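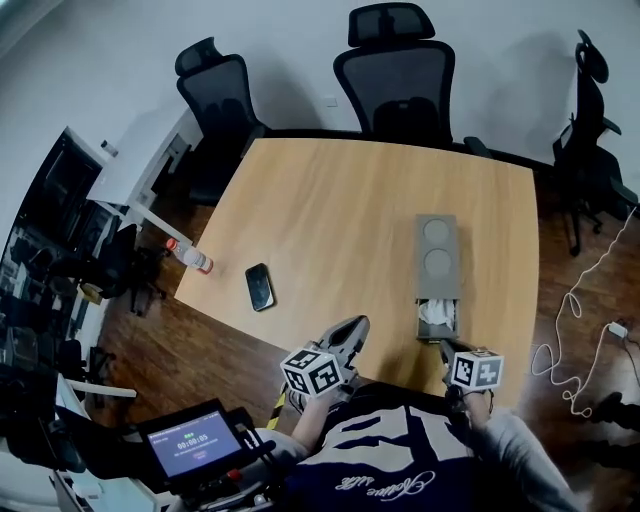

Wanted: 18 people to help us sort out the big table

Call for participants -- the Travesier shared table project
Posted April 7, 2024

Hello! I'm looking for 18 people who would like to spend a couple of afternoons putting things on a table, taking things off a table and telling me what they think should live there. It's paid, there's cake, and you don't need to be a tidy person. I'm certainly not one. My own desk at home has a seed catalogue on it from before we moved house.

I run the Travesier project at Kallavon, where we look at how people share everyday furniture: kitchen worktops, hall shelves, the bench by the back door and, this year, the big table in the Perrin room. If you came to our fridge door study you'll know roughly the kind of thing (and yes, the magnets have all been returned to their owners, thank you for asking).

What it's about

Every shared table seems to collect the same stuff. Phones, drinks bottles, tissues, a cable that belongs to somebody who went home hours ago. I've become slightly obsessed with the question of when a thing stops being "just put down for a minute" and starts being part of the table. Is a phone lying face up being used, or is it being stored? Does a bottle on its side bother you more than one standing up? (It bothers me enormously. I have friends who can eat a whole dinner next to one.) And when there's a little drawer within reach, do people put useful things in it, or does it fill up with crumpled tissues?

Our grey tray has one of those drawers, by the way, and I think it's the most interesting object in the room. Opinions on it are very strong and they split in ways I wouldn't have guessed. Some people want it emptied at the end of every day. Others say a drawer is a private matter and you should shut it and walk away.

What I'd like to end up with is a short printed guide for people who look after shared rooms -- offices, libraries, halls, student houses -- written in plain English, with suggestions that come from people who have had a proper go at it. I've read a fair few guides to clearing clutter and they mostly tell you to own less. That's no help at all when the clutter is six other people's.

The room

The sessions are in the Perrin room, on the ground floor at Jirmont. It's a plain sort of room with pale walls and a dark reddish-brown floor, and the table takes up most of the middle of it. The table is a light oak colour with a good wide top. The chairs are the black mesh office kind, and one has a tall headrest that everybody wants, so be quick.

There's also a white desk against the wall and a dark glass-fronted cabinet beyond it. People do ask whether the desk counts as part of the study. It doesn't, but if you find yourself moving things from the table to the desk and calling that tidying, I shall write it down! I do it myself all the time and I'd love to know how common it is.

Please look where you're stepping when you move round the table. We tend to have a charger cable on the floor.

What you'd be doing

There are two sessions, each of them 2 hours long with a break in the middle. You'd come to both, on different days, in a group of six. We keep the same groups for the second session so that you've had a chance to get used to one another's habits.

In the first session you'll sit down together and use the table the way you normally would. Bring some reading, some knitting, a bit of paperwork, whatever you'd do at a table on an ordinary afternoon. I'll be there but I won't say much. After the break we clear everything away, and then we talk about how we did it: who started, what got moved first, what nobody wanted to touch. Those conversations are usually my favourite part. In our trial run one group spent twenty minutes on bottle tops, and I had to go and put the kettle on again.

The second session is more of a puzzle. I lay the table out with a mixture of everyday bits and pieces and you decide, as a group, where each of them should go. On the table, in the tray, in the drawer, off the table altogether, or in the bin. You're allowed to disagree. You're also allowed to change your mind, and I'd like to hear about it when you do. At the end each of you fills in a short form on your own. It's two sides of paper, mostly tick boxes, with a bit of space for grumbling.

Between the two sessions I'll ask you to keep an eye on one shared surface in your own life and jot down what turns up on it. It could be the kitchen table or the windowsill at work. A line or two each evening for a week is plenty. Please don't tidy it specially for me!

Who I'm looking for

Adults of any age, from anywhere you can comfortably travel in from. I'd like a good mixture, so here are some of the people I'm hoping will get in touch:

People who share a table with others every day, at home or at work
People who live alone and have the whole table to themselves (you lot are always underrepresented)
Anyone who clears tables as part of their job, in a café, a school, a care home or wherever
Parents of small children, if you can get away
Anyone who thinks a clear table is a bit miserable and would like to say so
People who use one hand more than the other, have limited reach, or who find clearing up tiring or painful

I'm particularly keen on that last group. A lot of advice on tidying assumes you can bend, stretch and carry things about all day, and the guide will be no good if I only speak to people who can. The table can be reached from a seated position and you can do all of the tasks sitting down. If you need a different chair or a different height, tell me beforehand and I'll sort something out.

You don't need any experience. You do need to be able to chat in English, but it needn't be perfect, and if you'd like somebody to go through the form with you out loud that's no bother.

Couples, flatmates and friends are welcome to apply together. I might put you in separate groups, though. Please don't take it personally!

Who I can't take this time

Sorry to anyone who works for Kallavon or who did the trial run. I'd also rather not have professional organisers in the groups, lovely as you are. I'd like to talk to you separately once the sessions are done, so do drop me a line anyway.

What you'll get

£100 for taking part in both sessions and keeping your notes in between. You'll be paid by bank transfer after the second session. If you come to the first one and decide it isn't for you, you'll still get half, with no hard feelings. Bus and train fares are paid on top if you keep your tickets.

Tea, coffee and squash are provided, and cake, which I buy from the bakery on the corner and don't pretend to have made. Let me know about allergies when you apply. You'll also get a copy of the guide when it's printed, with your name in the thank-yous if you want it there.

When it's happening

Sessions run in August. Most are in the afternoon, and I'm keeping one group for the evening for those of you who can't get away in the day. I'll send out the choice of dates once I know who's coming, and you can tell me which ones suit. If August is hopeless for you, say so when you write. I keep a list for later projects and I do look at it.

A few things people have asked

Do I have to bring my own clutter?
Only for the first session, and only what you'd normally have on you. Please leave anything precious at home.

Will you be judging me?
No. I leave mugs everywhere.

Can I look at my phone?
Yes, use it as you would at any other table. Where it ends up when you put it down is exactly the sort of thing I like to talk about.

Will my notes be printed?
Bits of them might be, without your name and only if you agree. There's a consent form that sets all this out, and I'll send it well before your first session so you're not reading it with your coat half on. You can pull out at any point and have your notes taken out too.

Is there parking?
There are a few spaces at the back of Jirmont, and they go early. If you need one for access reasons I'll reserve it for you.

How to apply

Write to me at Travesier Project, Kallavon, PO Box 1741, or leave a note for me at the Jirmont front desk. Tell me your name, how to reach you, whether afternoons or evenings suit you better, and anything I should know about food, seating or getting here.

And then please answer this in a few sentences: what is on the table nearest to you at the moment, and which of those things shouldn't be there? There isn't a right answer and I'm not marking the spelling. It helps me put the groups together, and I do enjoy reading them -- last time somebody sent me two pages about a tape measure.

I'll reply to everybody, including those I can't fit in. It may take me a couple of weeks if the post piles up on my own table.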